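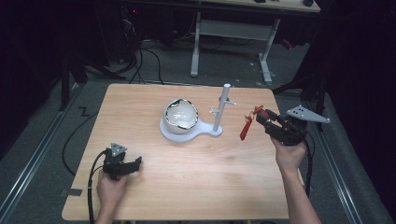 1/11 I have been cooking most of my dinners in a microwave since March and people keep asking how, so I'm writing it down in one go. First, the dishes. Plain glass or plain glazed pottery marked microwave safe is what you want. A white bowl with a dark metallic rim, all black and silver patches, is one I'd keep for serving.

2/11 My oven packed up and the landlord is waiting on a part. The microwave is a basic Diltano with a dial and no display. If yours has presets, ignore them and set the time and power yourself.

3/11 Power matters more than time. Full power is for water and most vegetables. Half power is for anything with egg, cheese or cream in it. If you only ever use full power you will get rubbery edges and a cold middle.

4/11 Rice. Rinse it, put it in a deep dish with twice its volume of water and cover loosely. In mine, one mug of white basmati takes 11 minutes at full power, then 5 minutes standing with the lid on. Use a bigger dish than you think. It boils up.

5/11 Jacket potato. Prick it all over, put it on kitchen paper and turn it over halfway. A medium one takes 7 minutes in mine. The skin won't go crisp. I rub it with oil and finish it in a dry frying pan if I can be bothered.

6/11 Green veg is where the microwave does best. Broccoli or beans, a spoonful of water, a lid, a couple of minutes. Salt afterwards. I cook it this way even when I have the hob free.

7/11 Someone asked about fish. Yes, it works well. A fillet in a shallow dish with butter and lemon, covered, on medium. Check it early and keep checking. It's done when it flakes and is opaque right through. Open a window.

8/11 Things I have given up on: pastry, chips, anything in breadcrumbs, and a sponge pudding that set like a bath mat. Sausages cook but come out grey, so I do those on the hob.

9/11 The book I use is Suppers Without an Oven by Efua Amegashie. It's 276 pages and the only photos are on the cover. The lentil chapter is the best part. My copy came from Citico, the second-hand place by the bus station, and they had another on the shelf when I left.

10/11 Cleaning. Bowl of water with a slice of lemon in it and a wooden spoon standing in the bowl, a few minutes on full, then leave the door shut for a bit before you wipe round. Careful lifting the bowl out. Wash the turntable in the sink like a plate.

11/11 Correction from Sena Eshun, who has a stronger microwave than me: her rice was done a good bit sooner than mine. The wattage is usually on a sticker inside the door or on the back. If yours is higher than mine (700W), start with less time and add more. I'll do a separate thread on lentils when I've got the dal right. It's still too thin.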